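Saturday, and I have maybe an hour before my sister comes by with the kids, so this will be quick and probably messy.

Some of you asked (ok, three of you asked) what is happening at work with the robot. I said in April I'd write about it and then April went the way April went. So.

For anyone new: I work at Odthorpe, small parts and assembly. Been there long enough that my locker number is on my key ring and I don't remember putting it there. We put together little battery units, sort them, tray them, check them, send them on. The building is old, the stone over the side door says 1912, and every machine we get has to be argued up the ramp. I've worked mostly on the kitting bench. Kitting means you take the loose bits that belong together and put each in its right place in a tray so that the next person doesn't have to go looking. Sounds like nothing. Do it for a whole shift and tell me how your thumbs are.

The new cell is called Zarka. That's the project name, not the robot's name, though of course everybody calls the robot Zarka now. One arm, one table, trays in, trays out. It's supposed to take over the plain kitting first and leave us the odd jobs — short runs, returns, anything with a customer note stapled to it.

First thing that changed, before any arm was bolted to anything: meetings. So many meetings. We used to have one on Monday, standing up, over before your coffee was cool. Now there's a Zarka meeting twice a week and you sit down for it. The firm doing the install is Golach, two people on site most days and a third one on the phone who talks like he's in a tunnel. They are nice enough. They ask good questions and then they ask them again the next week.

And what they ask about is us. Which hand do you pick with. Do you look at the tray or at the part. Why do you turn the tray like that. I had no idea I turned the tray! I do, a little to the left, every time, before the last piece goes in. Viera does it too. We both learned from the same woman, who's been retired for years, and apparantly she turned the tray to the left.

Viera Havlíček is our line lead, I've mentioned her before. She's the one who got us in the room in the first place. The original plan was that the engineers would build the thing, then show it to us in a half-hour training with a sandwich. Viera said no. She said the people who do the kitting should see every version while it was still only on a computer, when changing it costs an afternoon. She wasn't loud about it. She just kept turning up with one of us next to her until there were chairs for us.

So most of what I've been doing on Thursdays is sitting next to a Golach guy at a screen, looking at the simulated cell and saying what's wrong with it. I wasn't expecting to be any use. But you look at a layout for a minute and your arms know. Too far. Wrong side. Where does the full tray go? They had no answer for that one for two weeks.
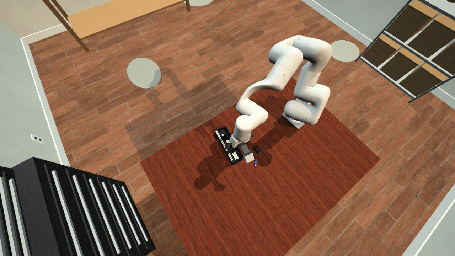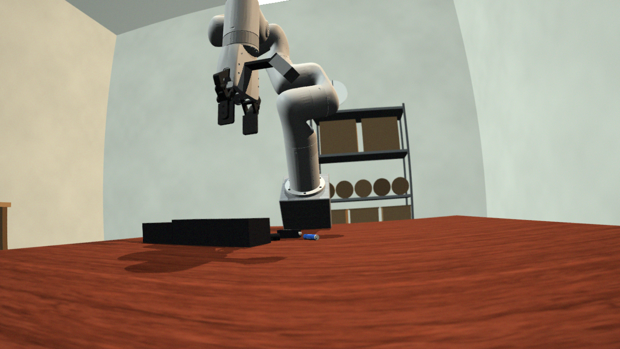

The big fight was about where the loose parts sit. On my bench they're in bins in front, because I have two hands and eyes and I can dig. The arm can't dig, or it can but badly, so in the first layouts somebody had to set the parts out for it. One at a time, spaced apart, facing the right way. I said who's doing that? And there was a silence and I said, so it's me. I'm setting the table for it.

I wasn't being funny. That is a worse job than the one I have now. Kitting is dull but it's whole, you start a tray and you finish it. Laying out parts for a machine to pick up is half a job, and you do it at the machine's speed. Viera wrote it down word for word, and it went in the list for Golach, and to be fair to them they came back with a feeder idea. It isn't built. It's on a drawing. But the drawing has no person standing there with a handful of parts, and I've kept a copy.

Numbers, since my brother in law always wants numbers. The target is 500 trays a shift. On a good day the two of us on the bench come in under that, and I'm not telling you by how much. They want 97 percent of trays right the first time, before anyone has to touch them. Sounded high to me till I did the sum the other way around. Three trays out of a hundred wrong, at 500 trays — that's fifteen trays a shift someone has to catch. Who catches them? That'll be us too. That job I don't mind, I like finding the wrong one. There's a feeling you get when a tray is off, before you've even seen what it is.

But it's a different kind of tired. I asked to try it, so in May I spent four days only checking, no kitting, on trays the others had done. Hands fine. Neck awful. And my head! By two o'clock I was reading the same tray over and over and not seeing it. When you kit, your hands keep you awake. When you only check, nothing does. I told them that and the woman from Golach wrote it down and asked how long before it got bad. Nobody from an office has ever asked me that in my life. I said an hour and a half. So now the plan says you swap off checking at ninety minutes. It's in the plan. With my number in it.

What else. Pay. Everyone wants to know about pay and all I can say is what we've been told: same grade for now, a review when the cell is running. "A review" could be anything. There are 21 of us on the floor between the two shifts and nobody gets let go this year, that one is in writing, Viera has it in a plastic sleeve. Next year isn't in writing. I notice people being careful with each other. Someone takes the training, someone else doesn't, and there's a little chill over lunch that wasn't there before.

I took the training. I went back and forth on it. My thinking was, if it's coming anyway I want to be the one who knows how to stop it, restart it and tell it where the tray is. It's two evenings a week on a laptop, jogging the arm around in the simulation, one joint at a time at first and then by telling it where you want the fingers to go. I was terrible. I put the arm through the table, more than once. On a screen it just goes through, very calm, no bang. The teacher said everybody does it and that's why we start there.

I'm better now. Last week I got through a full pick and place with no help, came in from above, slowly, closed, lifted, over, down. I was so pleased with myself I rang my mother. She said "but you could do that with your hand." Well yes mum.

That's kind of the thing though. I could do it with my hand, and I've done it with my hand since before my son could walk, and it took me three evenings to explain one of those movements to a computer. I used to say I did simple work. I've stopped saying it. Made me a bit cross on behalf of all of us, if I'm honest, all those years of being told it was unskilled.

The other worry is Vávra. That's our other site, smaller, and they got a cell of their own last year, different supplier. I talked to a couple of people there on the phone. One loves it. Says her wrists stopped hurting and she sleeps. The other one said it's lonely. They used to be four on a bench and now it's two people at either end of a fenced off area with a thing humming between them and you can't chat over it. I hadn't thought about that at all. We talk all day on the bench. It's half the reason I go in. I learned my son was engaged because Viera's niece heard it first and it came down the bench to me, ha.

So I brought that up as well, and I felt a bit silly saying it to engineers. Can we put the check station so that you're facing the kitting bench and not the wall. It's a question of turning a table around! They said they'd look at where the cables run. I'm going to keep asking. If I get one thing out of all this I'd like it to be that table.

The real arm comes up the ramp later this summer, if it comes up the ramp, see first paragraph-ish about the building. Someone has measured the door. Someone measured the door for the packing machine too, and that sat outside under a tarp for a weekend.

I'll write again when it's in. If you work somewhere that's already got one, please tell me how you do the breaks, and does someone cover the cell or does it stop when you stop? We can't get a straight answer on that.

Ok car in the drive, that's them. Rhubarb cake recipe next time, I didn't forget, I just haven't typed it up.

*posted June 2020*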